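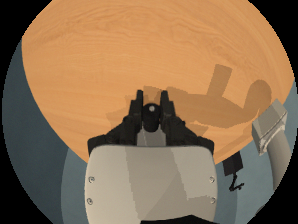
The simulation track is ready for the rest of the club to try. I merged it last night, so if you pull the main branch of Lenum and run the table task, you should get the same thing I have on my laptop. The wrist camera now sits over the gripper and looks straight past the two fingers at the tabletop, with the round mask applied so that everything outside the circle is black. Shadows are turned on. The arm throws a big brown one over the wood to the right of the fingers, and it moves when the arm moves, which the old build could not do. If your machine is slow, turn shadows off in the settings file before you change anything else.

Edileuza Siqueira wrote on 21 December 2021:

> Hi all,
>
> I have four people signed up for the sim team and I would like
> to know what they can start on over the break. Last July we lost
> two weeks because everyone had a different version of the table
> and nobody's runs could be compared. Can we please agree on one
> setup before people go home?
>
> Other things I need answers to:
>
> 1. Are we using the wrist view, the side view, or both?
> 2. How many practice runs does each person have to turn in?
> 3. Is the block fixture final? Pacheco's version had a different
> base and I don't want to train on the wrong one.
> 4. Who do new people write to when the install fails?
>
> Edileuza

Answers in order.

1. Both. The rules for the Urkine round say a team may use up to two views and we would be silly to give one up. The wrist view is good for the last bit of the approach, when the fingers are close to the part. It is bad at telling you how high you are. The side view is the other way around. Record both every time, even if you only plan to look at one. They are saved in the same folder with the same run number, so please don't rename them.

2. Each person turns in 100 runs. With four people that gives us 400, and that is what Grerkus got by with last season. I would sooner have 100 careful ones than a pile where half the grasps are guesses. If a run goes wrong, keep it and mark it as failed in the log. Don't delete it. The script checks for gaps in the numbering and will refuse the whole folder if it finds one.

3. The fixture is final. It is the upright gray block on the flat black base plate, and the base is wider than the block on the sides you can see from the side camera. Pacheco's version is still in the old branch, so make sure you are not on that one. A quick way to check is to load the table and look at it from the side before you start.
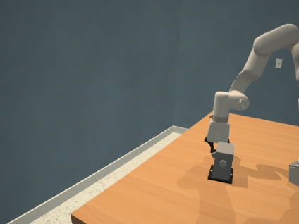
Side view, current build, arm over the fixture.

If your side view has a different base under the block, you have the old files. Delete the folder called assets and pull again. The walls and floor don't matter for the task, but leave them alone anyway. Two people changed the wall color in the summer and then we could not use their runs with anyone else's.

4. Write to the list, not to me. I check my own mail once a day at most over the break, and somebody here has probably seen the same error. Put the last 11 lines of the output in the message as text. Screenshots of a terminal are hard to search later.

A few things that are not in Edileuza's message but keep coming up:

The gripper closes more slowly than it did in the old build. This is on purpose. The real one in the lab takes roughly a second to close and the old simulation did it at once, so people learned bad timing. Wait for the fingers to stop before you lift.

Start positions are now random inside a small area. You can fix them with the seed option while you are learning, but runs made with a fixed seed do not count toward your 100.

Keyboard control works but it is tiring. We have 6 game controllers in the cabinet and they can be borrowed – write your name on the sheet inside the door. The ones with the blue tape drift to the left and need to be calibrated every time.

Known problems: the reset key sometimes has to be pressed twice, and on older Macs the wrist view opens behind the main window. The second one is only annoying. I would like help with the first one if anybody knows the input code better than I do.

Edileuza, can you send me the user names of the four new people so I can give them write access to the runs folder? They can pull without it, so they don't have to wait for me to start practicing.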